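Azlan Purba writes the planning software for the laundry project at Rimoda. When I visited he was in front of two terminals, and he asked me to wait until the planner finished its run.

"People ask me always about the hand," he said. "The hand is fine. My problem is to decide where it should go."

His program starts from the wrist camera. A piece of cloth has no fixed shape, so the planner does not search for shorts. It searches for a fold which is high enough to pinch. 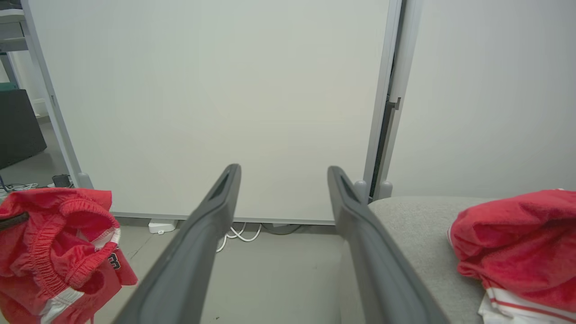

Wrist camera view, with red shorts on the floor at left.

The first version proposed 200 grasps for each view and was too slow. Now it proposes far fewer, and his colleague Marlina Mandagi wrote the part that puts them in order. "She threw away half of my code in January," Purba said. "I was angry for one day."

I asked what happens after the fingers close. He said that the planner then makes a new estimate of how far the cloth hangs down, and it chooses the height of the arm from this number.

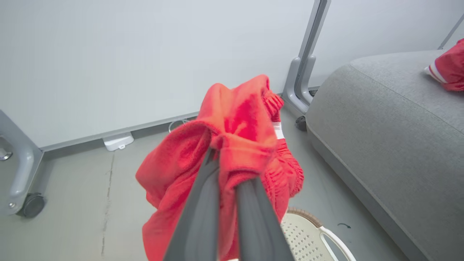 Red cloth between the fingers, near the rim of the basket.

The two arms have separate planners, and this is the part he likes least. Each one must reserve its space before it moves, and sometimes both wait for the other.
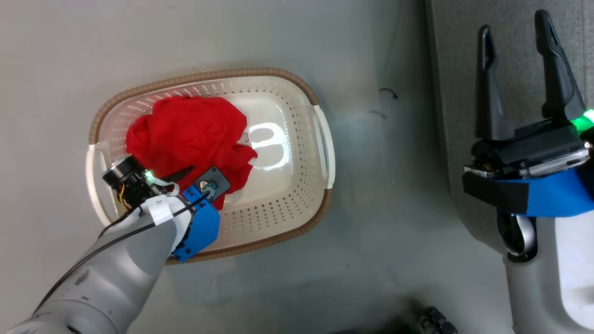

"When they both wait, I see it in the log after 3 seconds," he said. "I want to see it before." He plans to merge the two planners, and Mandagi has already opened a branch for it.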